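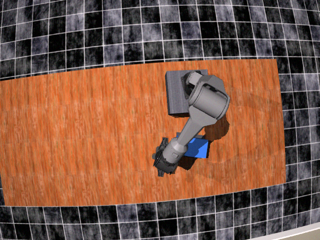
The Long Life of the Kitchen Table

7/27/26

142 Shares | 9 Comments

My grandmother's kitchen table came to me by way of two cousins, a barn, and a very rainy January, and I have been thinking about tables ever since. I don't mean fancy ones. I mean the kind where somebody did their spelling words at one end while somebody else rolled out pie crust at the other, and the bills sat in a heap in the middle under the salt shaker.

When it arrived at our house it had one short leg and a burn mark in the shape of a flatiron. My husband thought we might strip the top and start fresh. I thought we might not, and we went back and forth on it for most of a month, eating supper off our laps, until I called Josefien Postma.

Josefien has repaired furniture in Coughlan for most of her grown life, out of a low brick building that used to sell tractor parts. She came over with a flashlight and a bag of rags, got down on her back on our kitchen floor, and stayed under there so long that I made coffee and it went cold. What she was looking at was the underside. That's where a table keeps its records, she told me, and she had me get down there too (no small matter with my knees!) so she could show me the saw marks, a patch of old glue, and a pencil note that read 1,421 in a tall, slanting hand.

"Lot number, maybe," she said. "Or somebody owed somebody money."

We never did find out. I asked both cousins and an aunt in Kakby, who said it was surely the year the table was made, and then laughed so hard she had to put down the phone.

I had always supposed that a tabletop was a tabletop, but a wide board goes on moving long after the tree is down. It takes up damp in the summer and gives it back when the furnace comes on, and it will cup or bow or open a crack you could lose a dime in. The old makers knew this and left room for it. They cut slots for the screws so the top could slide a little, and they ran their breadboard ends across the grain with a peg at the center and nothing much holding the corners. A good part of Josefien's work is undoing the kindness of people who came along later and glued everything down tight.

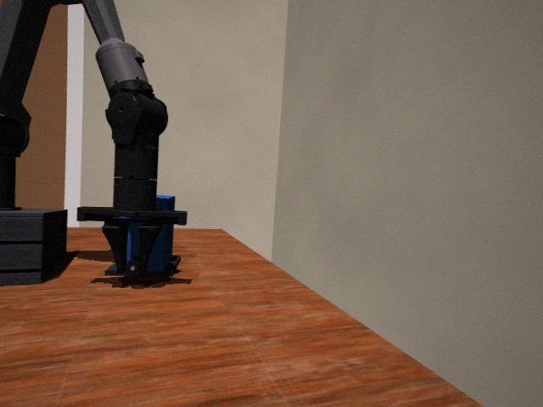

She has opinions about finishes, too, and I got all of them. She likes oil and wax for a table that gets used, put on thin and rubbed until your shoulder complains, and then done over the next day. Varnish she will allow for a family with small children. The thick, shiny coating that was popular when I was a girl she calls "the raincoat," and she spends whole weeks of every winter taking it off with a scraper, one narrow strip at a time, with the radio going.

I asked her what people ought to pay for a table, and she wouldn't give me a straight answer, so I went around to the Saturday sale at Brodico and looked for myself. There was a drop-leaf in need of hinges for $100, a very decent farm table for $1,000, and a long one out of a convent dining hall marked $3,000, which had a man standing next to it with his hand flat on the top, not buying it and not leaving either. I stood with him a while. He told me he had room for it if he got rid of the piano.

Our own bill came to a good deal less than any of that, mostly for the leg, which Josefien built up with a sliver of maple and pinned from the inside. She steamed out a few dents, reglued one stretcher, and left the burn mark alone. She said she would take it out if I really wanted her to but that she'd need the afternoon to get over it.

So the burn stayed, and I've gotten fond of it. My grandson sets his milk there every time. We oil the top in the fall before the heat comes on, with a cotton rag and the windows open, and I've started keeping a notebook of what was done and when, tucked in the drawer with the takeout menus and the birthday candles. Last week I got back down on the floor with a pencil and wrote our names next to the number.

Comments (9)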